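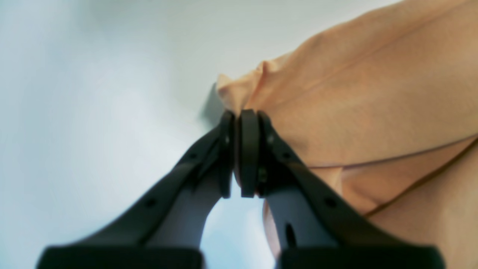 Part-time alterations assistant, Bromley Street shop

April 19, 2022 is not our closing date – see the end of this notice.

19 April 2022
By Latifa Gaber

Nadeck Alterations is hiring one person for hems, zippers and simple repairs on clothing and household linens. The job is 3 days a week, including Saturdays. We take in almost 200 items a week in the busy months, and most are due back to the customer within five days.

You should be able to use an industrial straight-stitch machine and a serger, and finish a hem by hand. Experience with bridal or lined jackets is useful but we can teach it. You will also spend part of each shift at the counter, pinning and writing tickets.

Pay depends on experience and is reviewed every February. Parking is behind the building.

To apply, bring a short work history and two sewn samples to the counter and ask for Latifa. The job stays open until filled.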